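Plalport Robotics Club help desk
Ticket 79: Sim camera on the arm is looking at nothing useful
Opened: 02/05/2020
Opened by: Arvo Niskanen, team Jemal
Status: Closed
Project: Lolthorpe sim challenge, practice build

Hi all! So I've been fighting with this most of the evening and I'm hoping one of you has seen it before. Our arm loads fine in the practice room, the joints move, the sliders do what they should, and then I switch to the arm camera and get something I can't use at all. We need to see the tabletop for the sorting task (you know, the one worth 30 points that we keep bragging about) and instead I get a giant piece of our own arm with a bunch of walls behind it.

What I'm running: the club copy of Stullness, the practice room that came with the challenge pack, and our own arm file from December with the new camera mount added. I'm on the old desktop by the window, but I get the same thing on my laptop, so I don't think it's the graphics card.

What I've tried so far:
Restarted Stullness. Same view.
Reloaded the room from the pack in case I'd bumped something. Same view.
Swapped back to the plain arm with no camera mount. No camera then, obviously, so that told me nothing (I know, I know).
Made the picture wider by changing the field of view. More brick, more black, still no tabletop.

I grabbed one from the run before I shut it down, with everything in the home pose:
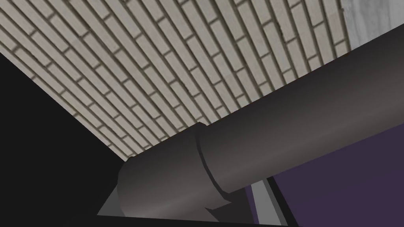
Arm camera, home pose, mount offset as saved in our file.

The brick goes off at a crazy slant, which makes me think the camera is rolled over as well as pointed the wrong way. And then there's the big black wedge on the left, where I can't make out any texture whatsoever. Is that a hole in the room? Or a surface that didn't load? I can't tell, and it's bugging me more than the arm is. The purple panel is a mystery to me too, I don't remember putting anything purple anywhere, haha.

Reply from help desk
Hey Arvo, thanks for writing down what you tried, that saves a lot of back and forth! Two things I'd check. First, open the arm file and look at which link the camera is attached to. If it's on the forearm instead of the wrist, you'd be right up against the big cylinder like that. Second, look at the rotation numbers. Stullness wants radians and our old template had degrees in it, so a 25 in there will spin your camera to somewhere silly. For the black part, turn on the wireframe view and see if there's any wall behind it. Don't start moving walls until the camera is fixed though, please.

Arvo
OK you were right on both, ugh. The camera was on the forearm link, and the pitch was sitting there as a plain 25. I moved it to the wrist and typed the angle in radians, and now I've got the tabletop with all of the sorting bins showing. I could've hugged the monitor!

Wireframe says there's no wall at all on that side of the room. I loaded the pack again with nothing of ours in it and it's missing there too, so we didn't break it. Leaving it alone. The purple thing I still haven't chased down and I'm not going to tonight.

One leftover: the picture stutters when the arm moves fast. I had the camera set to 200 frames a second (why did I do that?) so I've dropped it to 30 and it's a lot smoother, with just a little hitch when the gripper closes.

Reply from help desk
A little hitch there is fine, mine does it too. Can you save your fixed arm file in the shared folder and delete the December one? Team two copied their mount from yours, so they'll have the same angle problem.

Arvo
Done, and I left them a note. You can close this one. If the hitch gets worse I'll open a new ticket.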